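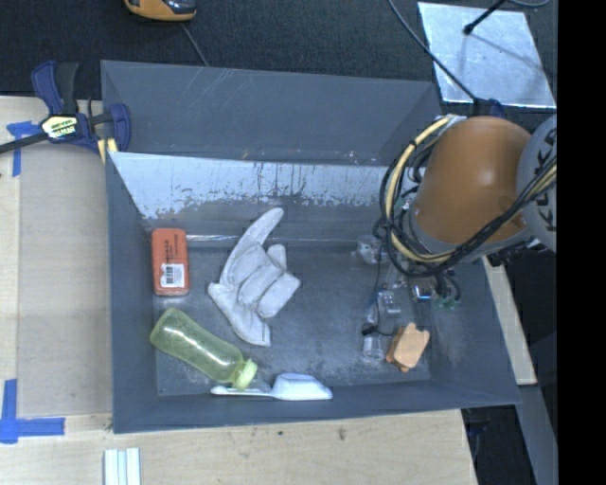
샤오화 루는 지난번 공개일에 다녀간 뒤, 로봇이 물건을 집는 순간보다 집기 전에 멈춰 있는 시간이 더 궁금했는데 물어볼 틈이 없었다고 방문 후기에 적었다. 비슷한 문의가 여러 건 들어와 헤퍼넌 작업동 공개일에 관한 질문과 답을 한곳에 모았다.

공개일 자주 묻는 질문
최종 수정: 2023년 1월 22일

다음 공개일은 언제입니까?
3월에 한 번 엽니다. 날짜가 정해지면 예약 페이지에 먼저 올리고, 알림을 신청한 분께는 메일로도 보냅니다.

예약 없이 가도 됩니까?
안 됩니다. 한 회 정원은 34명이고 현장 접수는 받지 않습니다. 취소 자리는 대기 순서대로 넘어갑니다.

시연은 얼마나 걸립니까?
시연 30분, 질의응답과 자유 관람을 합쳐 40분쯤입니다. 시연이 시작되면 문을 닫으므로 늦게 오신 분은 다음 회차에 빈자리가 있을 때만 들어갈 수 있습니다.

무엇을 보여 줍니까?
통 안에 섞여 있는 물건을 로봇 팔이 하나씩 집어 옮기는 작업입니다. 회색 통에 작업용 장갑, 플라스틱병, 바코드가 붙은 포장물처럼 모양과 재질이 다른 것을 함께 넣습니다. 물건 구성은 회차마다 조금씩 바뀝니다.

왜 장갑 같은 것을 넣습니까?
천은 놓일 때마다 모양이 달라져서 어디를 잡을지 미리 정해 두기 어렵습니다. 투명하거나 반투명한 병도 까다롭습니다. 빛이 비치면 카메라가 윤곽을 잘못 읽는 일이 있습니다. 연습에 쓰는 물건 목록에는 현재 281가지가 올라 있고, 시연에는 그중 일부만 나옵니다.

로봇이 집기 전에 멈추는 것은 고장입니까?
대부분은 아닙니다. 잡을 위치를 계산하는 시간입니다. 물건이 서로 겹쳐 있으면 더 오래 걸립니다. 실제로 오류가 나면 진행자가 바로 알려 드리고 다시 시작합니다.

실패하는 경우도 있습니까?
있습니다. 떨어뜨리기도 하고 빈손으로 올라오기도 합니다. 성공한 회차만 골라 보여 드리지는 않습니다. 같은 물건을 세 번 놓치면 진행자가 위치를 바꿔 놓고 이어 갑니다.

집은 물건을 만져 봐도 됩니까?
시연이 끝나고 로봇이 정지한 뒤에는 됩니다. 통과 로봇 팔, 케이블에는 손을 대지 마십시오. 작업대 위에 붙은 파란 테이프도 떼지 마십시오.

집에서 가져온 물건으로 시험해 볼 수 있습니까?
자유 관람 시간에 한 분당 한 개까지 받습니다. 유리, 날붙이, 액체가 든 용기, 배터리가 든 제품은 받지 않습니다. 흠집이 날 수 있으니 아끼는 물건은 두고 오십시오.

사진을 찍어도 됩니까?
관람선 밖에서는 찍어도 됩니다. 플래시와 삼각대는 쓸 수 없습니다. 다른 관람객의 얼굴이 나온 사진을 올릴 때는 당사자에게 동의를 받으십시오.

아이와 함께 갈 수 있습니까?
초등학생부터 들어갈 수 있고 보호자가 옆에 있어야 합니다. 유모차는 입구에 두고 들어갑니다.

설명은 어떤 언어로 합니까?
기본은 한국어입니다. 오전 회차는 오다이르 노게이라가 영어로 진행합니다. 수어 통역은 예약할 때 신청란에 적어 주십시오.

기술적인 질문은 누구에게 합니까?
현장에서는 신이 선에게 물어보면 됩니다. 시간이 모자라 답을 듣지 못했다면 예약 확인 메일에 회신해 주십시오. 답변까지 보통 일주일이 걸립니다.

주차장이 있습니까?
방문객용 자리는 없습니다. 짐이 많은 분은 정문에서 내린 뒤 차를 공영 주차장에 대고 오시면 됩니다.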